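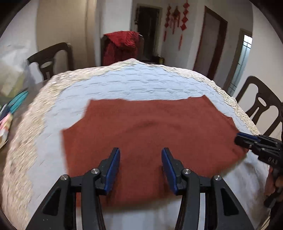

Hauwa Sani
Pharmacy tech, Narkbridge. Posts are my own and not medical advice!

5 January 2019

OK so my insurance dropped the pharmacy I've used forever and I spent my whole lunch break moving prescriptions. You'd think I'd be good at this, I do it for other people all day long. Thread, I guess?

First thing. Call the NEW pharmacy, let them do the asking. I called the old one (Londeck, over by the bus depot) and sat on hold for 40 minutes just to hear "have the new place call us." I knew that. I tell people that!

Second, have your bottles in front of you when you call. They want the Rx number, the name of the drug, the strength. I was reading mine off a blurry photo on my phone and gave them a 6 that was an 8. Sorry to the very patient guy at Warraich.

If you have zero refills left there's nothing to transfer, so you need a new script from your doctor. My allergy one ran out in the fall and I'd been pretending it hadn't.

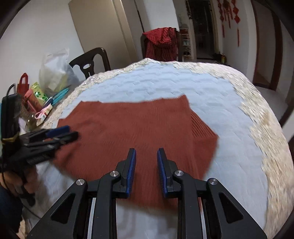 Rust-red knit on the table

Also some things don't move like the rest. Controlled meds have their own rules and they change depending on where you live, so ask before you're down to your last 3 pills. Please. I've had that conversation across the counter so many times.

Henryk Cieślak asked me in the replies if his mail-order stuff comes along too. Nope, separate account, separate call. Henryk, check your auto-ship date or you'll be paying for two of everything like I did last February.

Oh and redo your allergies with the new place! They may not get your old notes. Mine had me down as having none, and I swell up like a balloon on penicillin.

Where I'm at now: two scripts moved, one waiting on the doctor, and the nasal spray is "in process," whatever that means. Picking up the first two after work. If the line is long I'm getting a pretzel first.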